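Show catalogue

A show catalogue (also spelled show catalog, and sometimes called a fair guide or exhibition directory) is a printed book issued by the organizer of a trade fair or exhibition. It lists the companies taking part, gives the location of their stands, and usually carries a floor plan, a schedule of talks and paid advertising. It is handed out or sold at the entrance, and copies are often mailed to exhibitors afterward.

The show catalogue is different from an exhibitor's brochure, which is produced by one company to promote its own goods, and from an art exhibition catalogue, which records the works on display and often includes essays.

Contents

Most show catalogues follow the same order. The opening pages hold a welcome letter from the organizer, followed by lists of sponsors and supporting bodies. General visitor information comes next: opening hours, transportation, food, first aid and rules of entry. The main part is the directory of exhibitors. Entries are arranged alphabetically, by hall, or by product group, and a thick catalogue may have an index for each of these.

A basic entry consists of the company name, stand number, postal address, telephone number and web address. A short text on the company's products is commonly included in the stand fee, with a limit on length. Logos, bold type and extra lines are charged separately. At international fairs the entries are printed in two languages, either side by side or one below the other.

Advertisements are placed on the inside covers, on the back cover and between sections. The back cover is normally the most expensive position.

Format and production

Catalogues are printed in a range of sizes, from pocket guides to large paperbacks. Stapled binding is used for thin catalogues and glued binding for thicker ones. The cover is usually heavier than the inside pages and may be laminated. It carries the name or initials of the fair, the year, the host city and often the edition number. Anniversary editions may show a span of years, and drawings of local buildings are a common cover subject.

The text is closed several weeks before the opening. Companies that register after this date appear in a loose supplement or not at all. In the trade this sheet is called the late list. Changes in stand numbers are the most frequent source of errors, and organizers generally state that they accept no liability for them.

Print runs depend on expected attendance. The regional packaging fair Okard, for example, ordered 3000 copies for an edition with 1538 registered trade visitors, and gave the remainder to schools and libraries. Its next catalogue had a smaller run and was cut to one language.

Use at the fair

Visitors use the catalogue to plan a route and to find stands by number. Many mark entries with a pen or highlighter, and write notes in the margins or on blank pages at the back. Brochures and business cards picked up along the way are often kept between the pages. Buyers attending for several days may prefer a separate notebook and leave the catalogue at the hotel.

After the fair the catalogue serves as an address book. Purchasing departments used to keep several years of editions on a shelf, and some still do, mainly in fields where small suppliers have no reliable website.

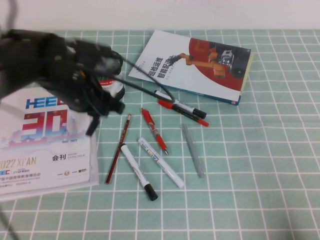

A 2022 Xi'an show catalogue in a clear plastic sleeve, with a brochure, pens and markers.

Decline of the printed edition

Searchable exhibitor lists on fair websites have taken over much of the catalogue's purpose. Mobile applications add maps and appointment booking. Some organizers have dropped the printed book, while others sell it on request or replace it with a folded hall plan. Tusik, a publisher of fair directories, stopped printing its spring series and now supplies the same data as a download.

Printed catalogues remain in use where advertising pays for them. Exhibitors also ask for them as proof of participation when applying for travel or promotion grants.

Collecting and preservation

Show catalogues are classed as ephemera or gray literature, and many libraries did not collect them. Surviving runs are useful to historians of industry, as they record firms and products that left few other traces. The Coste collection holds 2468 catalogues, most of them from machinery and textile fairs. It was catalogued by Khadija Cherkaoui, who arranged it by host city and then by year. A handlist by Daichi Tanabe covers a further 14 boxes of floor plans and supplements.

Clear sleeves protect covers from scuffing, though soft vinyl can stick to printed surfaces over time, and polyester or polypropylene is recommended for long storage. Metal staples may rust in damp rooms. Loose inserts are best kept with the volume they came from, in a separate envelope.

See also

Trade fair
Exhibition catalogue
Brochure
Business directory
Ephemera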